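Final Report: Two-Arm Sorting Cell at the Udby Packing Room
Project group 5: Marisa Fiore, Njoroge Ogola, Iwona Zawadzka
Submitted September 1, 2022

3. Background

Udby packs drawing and office sets for schools. Until June the packing room worked in pairs. One person loaded pens and markers into cups, the other checked color and cap fit and closed the box. Our host company, Stiltesora, supplied the simulation model for a two-arm cell that would take over the loading step. We were asked to report on the motion plan and on how the job of the packers would change. Hardware selection was outside our task.

We interviewed 16 packers and the shift lead, Loukia Galanis. The interviews followed a fixed list of questions and were coded by two of us separately. Differences were settled by the third member.

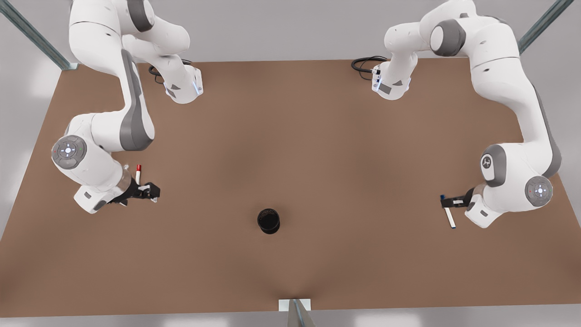 The loading step sets the pace for everyone downstream. In the manual process a packer picks up a marker with each hand and drops both into the cup almost together. The model gives each arm its own marker, red cap on one side and blue cap on the other, with a single black cup between them. Both grippers need the same small opening, so the plan has to decide which arm enters first. We used a fixed order and made the second arm wait outside a safety zone above the cup. The tilt of the blue-capped marker also matters, as a marker held at an angle needs a wrist turn before it can be lowered straight in. We ran 200 simulated cycles per setting and logged a fault for any contact with the cup rim.

4. Changes to the work

Under the plan, one packer per pair moves to what Udby calls cell tending: refilling the feed trays, clearing faults and signing off the first cup of each batch. The other keeps the checking and boxing step. Most of those interviewed expected less wrist strain. Several were concerned about pace – in the manual process a pair can slow down by agreement, and the cell has no such setting for the packer. Galanis raised a related point about breaks, which are now taken when a pair finishes a tray.

Training was the weakest part of the plan we received. It covered restart and emergency stop but not how to read a fault message. We drafted a two-page fault sheet and tested the wording with four packers. Two terms were changed as a result ("zone hold" became "arm waiting").

5. Open items

The model assumes that all caps are fully seated. Loose caps were not simulated. Pay grading for cell tending had not been settled when we closed the interviews. Our supervisor, Efthymia Sfakianakis, holds the coded interview notes and the motion logs.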